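Siham Slaoui
May 20, 2019

Thread on shape boards, the kind with slots and pegs and pieces that are supposed to go in the slots. I have spent far too much of my adult life on these and would like company.

I started with the Bonley, which I bought for my nephew. It cost $39 and he gave it four minutes. I've been using it ever since. We don't discuss it at family dinners.

The Bonley is wood and every hole is cut generously, so a triangle will go in if it's in a good mood and pointed more or less the right way. Lovely board. Teaches you that the world is forgiving. Terrible preparation for the Prirkik.

The Prirkik has 229 reviews on the Tannous site and most of them are from people who want to talk to someone in charge. The slots are cut so close that a piece can be over the right one, facing the right way, and still sit there on the rim looking at you.

What I've learned about slots: they punish confidence. Pinch the piece low, near the bottom edge, and let it find one side first. Then tip. If you come straight down with a flat piece you will be there until December.

Second thing about slots. The little square plates with the slots in them are their own problem. If the plate can shift at all, it will shift, always away from you, always by the width of your patience. 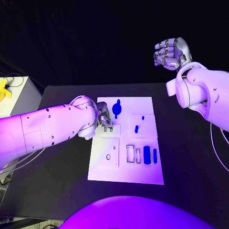
Pieces with knobs get marketed as the easy ones, and I have feelings about this. A knob gives you something to hold, sure. It also puts your fingers a mile above the part that has to go in the hole, so any wobble at the top turns into a bigger wobble at the bottom.

Add a stem underneath and now it wobbles at both ends. A disc with a knob on top and a stem below is basically a doorknob that has lost its door. Every time I pick one up I feel I should be letting somebody in.

And round pieces! Everyone says start with round, round fits any way you turn it. Correct. Round also leaves. I have retrieved round pieces from under the stove, from a boot, and once from the neighbor's side of the landing.

A word on color. White plates on a white board is a choice somebody made, presumably at 5 p.m. with their coat on. The edges vanish. Put the whole thing on a dark table and at least you can tell where the board stops. Blue pieces I have no complaint about. Blue was the correct decision.

Lighting matters more than you'd think too. A lamp off to one side gives each slot a little shadow and you can see how deep it is. Overhead light flattens everything and makes you feel like you're being interviewed.

Long side or short side toward you? I'm a short side person. The board runs away from me like a runway and I do the far end first, so my sleeve isn't dragging across pieces I've already seated. My sister puts it sideways and works left to right like she's reading. She's faster. I've chosen not to look into it.

Someone in Clesham messaged to ask if sanding the pegs is cheating. Yes. Use 3 strokes of fine paper per side and tell no one.

Tomorrow I'm trying the star piece again. It has five points and they've all been rude to me individually.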